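Search news and events
Enter keyword
Go

Urkex Opens Its Robot Hall to the Public for the First Time

SILTOW, Sep 19, 2023 - Urkex welcomed 600 visitors to its robotics hall in Siltow this month for its first public open day, and the building has seldom been so noisy or so cheerful. School classes, retired machinists, parents with strollers, local business owners and a good number of people who had simply seen the poster at the library came through the doors to watch robot arms at work and to ask the people who run them anything they liked.

They asked a lot! Questions ranged from how an arm knows where the table is to whether one could be taught to fold a fitted sheet. (Work on soft fabrics is under way in another part of the hall, and fitted sheets are every bit as hard for the arms as they are for everyone else.)

The open day grew out of a much smaller event in July, when Urkex invited 70 neighbors from the streets closest to the building for an evening walk-through. That visit was supposed to last an hour and ran well past two. Several guests asked if they could come back with their kids, and planning for a full day started the following week.

What visitors saw

Guests moved through 4 stations, each staffed by the engineers and operators who use it every day. Nothing was roped off far from view, and the teams kept to the kind of tasks they work on during a normal week: picking things up, putting them down, sorting, handing over, and trying again when a grip slips.

The handling station, known in the building as Spanos, drew the longest line from start to finish. The work there is all about small objects of different shapes and finishes, the sort of things a person grabs without thinking. A shiny round item and a matte one can call for quite different approaches, and a container with walls adds another problem, as the gripper has to get down inside without bumping the sides or knocking its target over.

Visitors were free to stand close and follow a single pick from beginning to end. Many stayed for ten or twelve. Younger guests quickly began calling out which item the arm should go for next, and there was loud applause for the good picks - and even louder applause for a few of the misses. 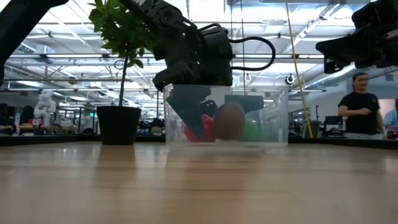
A closer look at the grip

One of the most popular parts of the day was the short talk on gripping, given every half hour beside the Spanos tables. Operators explained how two fingers close on a curved surface, why clear plastic can be tricky for a vision system, and how much of the job lies in choosing the angle of approach before anything is touched at all.

After each talk, visitors could try a hand-held gripper for themselves on a side bench, using it to move objects from one tray to another. It looks easy. Most people needed several tries, and one fourth-grade class turned it into a relay race that the staff have since repeated over lunch.

Elsewhere in the hall, the Tarkham team showed its software for planning arm movements, with a large screen where guests could draw a path and see it checked for collisions. A maintenance corner let people handle worn joints, cable guides and finger pads, and the fourth station covered how new tasks are recorded and taught.

Students stay for the afternoon

Roughly 60 high school students took part in a longer afternoon program, which included a workshop on sketching a gripper finger for an object of their choice. Their drawings covered everything from a paintbrush to a slice of pizza, and they are now hanging in the hallway outside the break room. The group also heard about the many routes into the field - welding, electronics, programming, machine repair and design among them - from people who have taken each one.

Urkex is grateful to everyone who came, and to the staff who gave up a day off to be there. A second open day is being planned, with more time at the handling station and a quieter first hour for visitors who would like a calmer setting.

Schools and community groups that want to arrange a visit before then can contact the Urkex front desk in Siltow. Group tours are free, last ninety minutes and are suitable for ages eight and up. Please wear closed-toe shoes.

About Urkex

Urkex develops and tests robotic handling systems at its site in Siltow. Its work includes the Spanos handling station and the Tarkham motion planning software.

Page last updated: two days after publication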